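Nesier Furniture Reuse Program
Progress report to the Plultano Fund, April 2021
Prepared by Titilayo Ekpo

1. Status

The program collects used tables and desks from schools and offices, repairs them and places them with community centers. Intake reached 384 items against the grant target. Repair is behind schedule. Placement is on schedule at 11 sites, with 3 more under agreement.

2. Intake

Most items arrived from two school clearances handled by Nwankwo Transport. Items are now graded at the door instead of in the workshop, and each receives a tag with its grade and date of arrival. Frames are checked for loose joints and bent legs. Grading at the door cut handling time and freed one bay for storage.

3. Surface repair

Surface wear remains the main cause of delay. The original plan assumed light sanding and one coat of sealer. Many tops need filling first, and the filler has to cure overnight before sanding. Tops with chips, scratches and fine cracks across much of the surface are graded C and held for a decision on whether to refinish or replace.
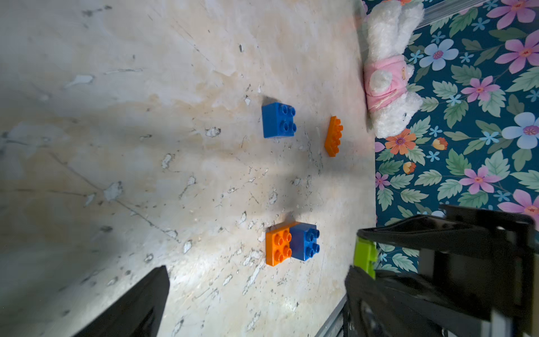

Nnamdi Ajayi asked at the last review whether grade C tops should be refinished at all, given that a replacement top from Brurolar can be fitted in one visit and a refinished one ties up a bench for two days. He would prefer to keep refinishing for grades A and B and to order replacements in batches.

We have costed both options. Replacement is cheaper in labor and more expensive in materials, and the totals are close. Replacement also produces waste board, for which the program has no disposal line. We propose a trial of 6 replacement tops before the budget is changed.

4. Spending

Labor is over budget because of the extra filling work. Transport is under budget and the difference covers most of the overrun. No transfer between lines is requested in this period.

5. Next period

Fit the trial tops and record hours per item. Clear the grade B backlog. Sign the remaining site agreements. Confirm with the Fund whether disposal costs are eligible. The final report is due in November.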